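**In defense of the steel bowl**

In my kitchen in Trunside I own 4 bowls of stainless steel, and I think this is enough for a whole life. My neighbors buy bowls of glass, of ceramic, of colored plastic. They are pretty on the shelf, I agree. But a bowl does not live on the shelf.

When I moved from Grurmont I had sixty kilos of luggage and I must decide what stays. The steel bowls went first into the bag. They were the same bowls in which my mother made dough, and they had fallen on the stone floor many times. A ceramic bowl falls only once.

People say that steel is cold and looks like a hospital. I cannot agree with this opinion. Polished steel takes the colors of the room, and in the evening it can be more beautiful than any painted dish.

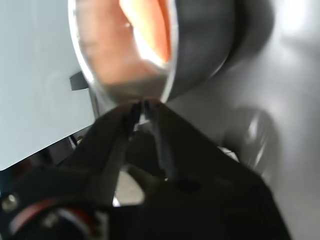 *Orange and peach light inside a stainless steel bowl, with the bright line of the rim.*

There is also the question of price. In the shop on Hedlund Street a decorated salad bowl costs 115, and for this money I could buy three good ones of steel – and a whisk. The steel bowl has its faults, of course. It is noisy, and it must not go in my microwave. I accept both. I only wish that the shops would again put it in the front window, and leave the painted ones for the back.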